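Visit report: the student open day at Brillorholm

We got to Brillorholm a little before ten in the morning, in March, by the local train. The technical college is a twelve-minute walk from the station, mostly uphill. Signs for the open day started at the second traffic light and were easy to follow. Parking is limited, so the train is the better choice unless you arrive early.

The open day is held once a year and is mainly for high school students thinking about applying. Anyone can come in. The woman at the front desk told us they had 722 people sign up ahead of time, and more walked in during the day. Admission is free. You get a paper badge, a map of the building, and a voucher for coffee.

We had come for the robotics course on the second floor. It is a one-year project course, and each team picks its own task and builds toward a contest in May. The contest is called Plukudus. Teams have to get a robot arm to pick up household items and put them where they belong, first in simulation and then on a real arm. A team that does not pass the simulation round does not go on to the hardware round.

The first room was set up for the simulation work. It had long tables, desktop computers, and a projector at one end. Students took turns giving a short talk, and in between you could walk up and ask questions. The talk we heard was by the team called Rerislow. They had built a plain room in the simulator and were working from the view at the robot's wrist, looking out between the two fingers of the gripper.

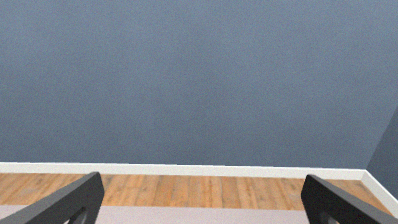
The team said they spent most of the fall on the room and the lighting before they trained anything. Their first version had flat colors on every surface, and the program they trained in it did badly when they changed even one wall. They now swap the floor and wall textures between runs. They had done 3,302 runs by the week of the open day and kept a log of all of them in a spreadsheet, which was open on one of the screens. A father in our group asked how long one run takes. The answer was under a minute on the lab's computers and a good deal longer on a laptop.

We asked what had given them the most trouble. One student said it was the gripper. In an early version the fingers would pass through thin items, and it took them three weeks to find the wrong setting. Another said it was sharing computer time with the other teams. There is a sign-up sheet on the door, and the evening slots go first.

The hardware room is across the hall. Groups went in ten at a time, and we waited nearly 25 minutes. Inside were two arms on benches behind clear screens. One was being repaired and had its cover off. The other was run by a team called Nghiêm, who showed it picking up a sponge and a plastic cup. It got the sponge on the first try. It dropped the cup twice, then set it down in the bin. The students kept going and explained what they were changing between tries. They bought most of their parts with a $700 grant from the college, and each team gets the same amount.

Lunch was in the cafeteria on the ground floor. Soup and a roll were good value, but the line was long at noon. We would eat at 11:30 next time.

After lunch there was an information session on admissions. You need two years of high school math to get into the robotics course, and programming helps but is not required. The course takes 24 students a year in teams of four. Applications close at the end of April, and there is a short interview. The slides were handed out on paper at the door.

We left at about three. The second floor was still busy, and Rerislow were starting their talk again for a new group. The contest in May is open to the public, in the same building, with the simulation round in the morning and the arms in the afternoon.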